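## 4. House rules for hand-held gripper sessions

Rev. 22, February 2020. Replaces the sheet Tsehay Worku taped to the Lalleck cupboard, which was shorter and which people liked better.

These rules apply to anyone working with the hand-held grippers on soft goods: cloth, ribbon, knotted bundles, anything that sheds. Sites outside Utusville follow the same steps and may grumble in their own words.

### 4.1 Before you pick anything up

1. Clear a path between the table and the drop target. Chairs count as obstacles, including the one you plan to sit in later.
2. Route each cable over the table on the side of the hand that uses it. Do not cross cables.
3. Check the pads. Lint in the ridges is cleaned out with a dry brush. Your sleeve is not a dry brush.
4. Open and close each gripper fully, three times. If a pivot squeaks, write it in the log and fetch a spare.

> **Caution:** Keep fingers out of the linkage when the arms are moving. The arms are not strong, but they are sincere.

### 4.2 Picking and placing

1. Grip the bundle across its thickest part. Ribbons and tails may hang free.
2. Lift, pause, then travel. The pause is one full breath, and yes, reviewers can tell when you skip it.
3. Bring the bundle over the basket before you lower it. 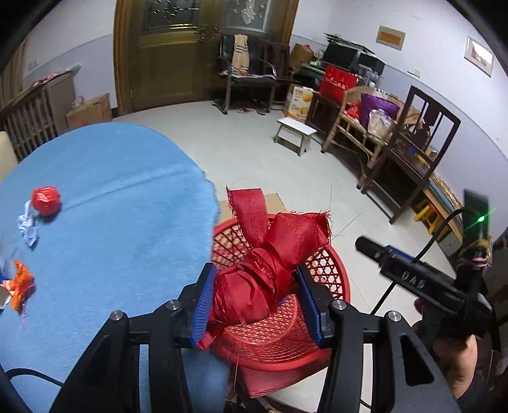 4. Open the pads slowly and let the cloth leave by itself. Shaking is recorded as a fault – so is muttering, if the microphone is on.
5. If the bundle lands outside the basket, leave it there and end the take. A rescue is a separate task with its own code.

**Note:** Loose threads are allowed. Do not trim them between takes. Dagmar Koubek once approved a batch in which the same bundle got tidier every time, and she would prefer not to do so again.

### 4.3 Limits and breaks

- One operator may run up to 300 takes in a shift. The Brunner contract says 1000 per batch, which is a reason to have more than one operator.
- Rest both hands when the log tells you to. Resting one hand by using the other is covered by this rule.
- Faults go under form 1607. The box marked "Other" is for other things.

### 4.4 Shutting down

1. Set the grippers down with the pads closed.
2. Coil the cables loosely. Tight coils go back to Odov for repair, with your name attached.
3. Return the soft goods to their bag, knots and all.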